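Feteo (pliage robotisé)

Feteo est un programme d'équipement de la blanchisserie de Provstead, consacré au pliage de vêtements d'enfant par robot à deux bras. Le budget initial, établi par Rosine Fleury, portait sur 2 postes, table blanche comprise.
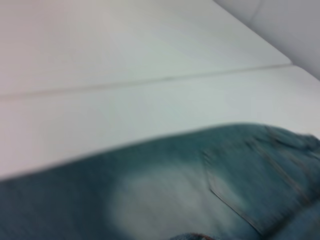 Le denim figure parmi les matières retenues au cahier des charges. Les pinces et les câbles de rechange relèvent d'une ligne distincte, fixée à 900 euros par poste et par an.
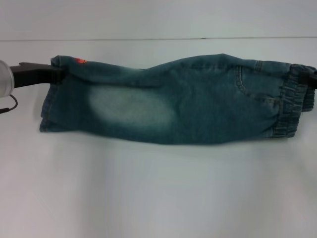 L'achat d'un troisième poste, destiné au site de Gotudberg, a été reporté en décembre. Reshma Mnguni avait proposé une location de 3 ans auprès du fournisseur Nghiêm, avec maintenance incluse.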